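Stokness Shepherd

The Stokness Shepherd is a medium-sized herding dog developed in the hill country near Stokness for moving sheep and goats over rough ground. It is kept today both as a working dog and as a family companion. The breed is known for its close watch on its handler, its strong voice, and a double coat that sheds heavily twice a year. It is recognized by a small number of regional clubs and has no entry in the larger kennel registries.

History

The breed descends from farm dogs that were kept for their usefulness and bred without written records. Dogs from the Stokness side of the hills were heavier and were used to hold stock in pens. Dogs from Fisach, on the other side, were lighter and worked farther from the handler. The two kinds were crossed often enough that by the time anyone tried to describe them on paper they were treated as one.

The first written standard was drawn up by Spyros Petkov, a sheep farmer and trial judge who had kept the dogs since childhood. His list of foundation animals had 61 names on it, of which 51 were accepted. The rest were left out for reasons that were not recorded, and several breeders from the Fisach side objected. A separate Fisach register was kept for a time and was later merged into the main one. Some pedigrees still carry an F after the dog's number, which marks descent from that register.

Appearance

Adults are slightly longer than they are tall, with a deep chest and a level back. The head is wedge-shaped. Ears may be pricked or folded at the tip, and both types can appear in the same litter. The tail is carried low when the dog is working and higher when it is at play.

The outer coat is straight, harsh, and of medium length. The undercoat is thick and soft. Accepted colors are black, brown, gray, and any of these with white on the chest and feet. Mostly white dogs are not shown, although they are registered and may be bred.
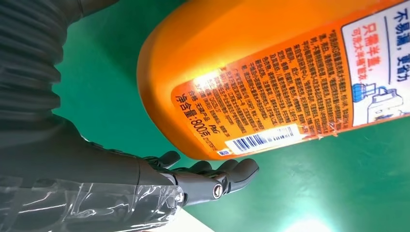 Temperament

Stokness Shepherds are alert and quick to learn, and they are reserved with strangers. They attach themselves to a household as a whole but usually take direction best from one person. Barking is common. The dogs were expected to use their voices to shift stock out of brush, and the habit is hard to train out of them.

They will try to herd children, cats, and poultry if they have nothing else to do. This is usually done by circling and blocking, and some dogs also nip at heels. Early training reduces the nipping. The breed generally gets along with other dogs it was raised with, but two adult females in the same home may quarrel.

Working style

The breed works upright, without the crouch seen in many collies, and uses less eye. A trained dog will gather a flock, bring it to the handler, and hold it against a fence or wall. It is considered less suited to the fine turns required at open trials. The main event for the breed is the Grabner Trial, held every October, in which each dog works a hillside course worth 100 points. A score of 90 or better earns a working certificate, which is noted on the pedigree.

Care

The coat needs brushing once a week for most of the year and daily during the spring and fall shed. Frequent bathing is not recommended. Dew claws do not wear down on their own and should be checked when the other nails are trimmed.

Adults need a long daily outing and some form of task. Dogs kept in town often do well at tracking, agility, or scent work. The breed tolerates cold better than heat and should have shade and water in summer.

Health

Hip dysplasia occurs in the breed, and the clubs ask that breeding animals be X-rayed. Ear infections are seen more often in dogs with folded ears. Older dogs may develop cataracts. Because the number of breeding animals is small, the clubs advise against repeating a mating between the same two parents.

Related types

The Flenard, a shorter-legged cattle dog, shares some of the same ancestors and is sometimes listed as a variety of the Stokness Shepherd. The clubs treat the two as separate, and crosses between them cannot be registered as either.

Last revised 6 Jun 2021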